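Maldonado Press to Release "The Ferryman's Ledger," a Novel of the Bamdale River Country
2023-08-29
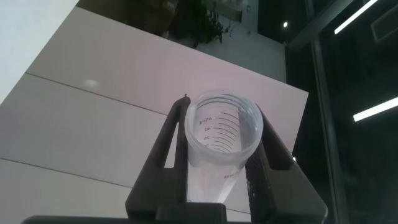 By Jacinto Montes
Author, The Ferryman's Ledger

Well, it's done. My fourth novel, The Ferryman's Ledger, comes out this fall from Maldonado Press, and they've been kind enough to let me write the announcement myself. (They may regret that. My last one ran so long that Uriel had to trim it with the reader's patience in mind.)

If you've read my earlier books you already know Bamdale, the river town I made up a long time ago and haven't been able to leave. The first three novels followed the Tanotine family, and I loved writing every one of them, but I kept getting letters about a man who shows up for maybe a page and a half in the second book. He runs the ferry. He takes people's money, he says almost nothing, and he writes something down in a little book after every crossing. What was he writing? I got that question so many times that I started wondering myself!

So this is his story. His name is Amos Flena, he's fifty-one years old when the book opens, and he has kept a ledger of every person he's carried across the river since he was a boy helping his father. Names, dates, what they had with them, whether they paid. There are 3,158 crossings in that ledger on the first page of the novel. The next one is a widow named Clara Beck who wants to go over at night, in high water, with a trunk she won't let anybody lift but her. Amos takes her across. He doesn't write it down, and it's the first time he has ever left one out.

I won't tell you what's in the trunk. My sister has tried to get it out of me since last winter and she's had no luck either.

It's a slower book than the others, I'll say that up front. There's a shooting, and there's a flood that I had a terrible and wonderful time writing, but a good part of the story is two stubborn people on opposite banks of a river trying to work out how much of the truth they owe each other. It's a romance, too, and a sweet one. Nothing in it you'd have to hide from your grandmother (mine would have wanted more kissing). Folks who like a clean historical with some mystery running underneath should feel right at home.

You don't need to have read the Tanotine books first. A couple of old friends wander through, and Doc Tanotine gets a scene in chapter nine that I'm pretty proud of, but I wrote it so a new reader can pick it up cold and never feel lost. If you have read them, keep an eye on the hired hand at the livery stable. That's all I'm saying.

Now for how it got made, which people always ask about at readings. I wrote the first draft in 88 days, longhand, at the kitchen table, and then I threw out most of the middle. In that version Clara left town halfway through and the whole story went with her. I spent a miserable stretch trying to fix it with letters - she wrote to Amos, Amos wrote back, they both got very poetic - and none of it sounded like either one of them. Amos wouldn't write a letter like that. He'd write "Received yours" and sign it. So Clara stayed, the letters went in a drawer, and the book got shorter and a whole lot better.

The ledger entries gave me the most fun. Each chapter opens with one, and they go back through all of Amos's years on the water. A preacher with two goats. A bride going one way in the morning and the other way before supper. A boy who paid in fish hooks. Some of them tie into the plot and some are only there because I liked them, and my editor let me keep nearly all of those.

Speaking of my editor, here's what Uriel Esquivel has to say, and I promise I didn't write it for him:

"Jacinto turned in a manuscript about a man who hardly speaks, and I still heard Amos in my head for weeks. The night crossing in the opening chapter is the best thing he's done. I read it standing up in the hallway with my coat on, and I was late to dinner."

Thank you, Uriel. I'm sorry about dinner.

The Ferryman's Ledger will be out in paperback and as an e-book, with a large print edition to follow. That last one matters a lot to me. I hear from so many readers who gave up on print books when the type got too small, and I asked for large print before I asked about the cover. The audiobook is still being cast. I've heard two readers so far and one of them got Amos's long silences exactly right, so I'm hopeful.

There will be signed copies too. The first 90 people who order straight from the press will get one, along with a folded map of Bamdale that shows the ferry landing, the Beck place, and the old mill road. I drew the original in pencil and somebody with real talent cleaned it up. The river finally bends the right way, for those of you who wrote in about the map in book one!

I'll be doing 3 readings to go with the release, and Maldonado Press will post the places and times once we have them nailed down. Book clubs, please get in touch. I'm glad to call in and talk, and there's a set of discussion questions at the back of the paperback that I worked hard on.

Reviewers, librarians, and booksellers can ask for advance copies through the publicity desk at Maldonado Press. Please mention whether you'd like paper or electronic, and put "Ferryman" in the subject line so it gets to the right person.

About the author: Jacinto Montes writes historical novels set in the river country of Bamdale. The Ferryman's Ledger is his fourth. He is at work on a fifth, and Doc Tanotine is in it.

Media contact: Uriel Esquivel, Editor, Maldonado Press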